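The Memby was bought to run the Saraç bypass, all 86 traffic lights of it, and on its first morning it was asked to take over the town of Arard as well. It said it would be glad to, once it had finished the crossword.

By September it had finished 600 crosswords. Manero, the firm that built it, sent a letter saying the machine was working as intended and that 2 across had been a hard one. 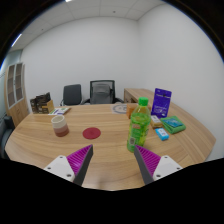 Who was running the traffic lights?

The old timer in the cupboard under the town hall stairs, which had been doing it for 30 years and had never been switched off.

The council met to discuss this and asked the Memby for its view. It replied that it had no objection to the timer, and wanted a word for a small boat, six letters, ending in Y.

They gave it "dinghy". It thanked them and put in for a dictionary.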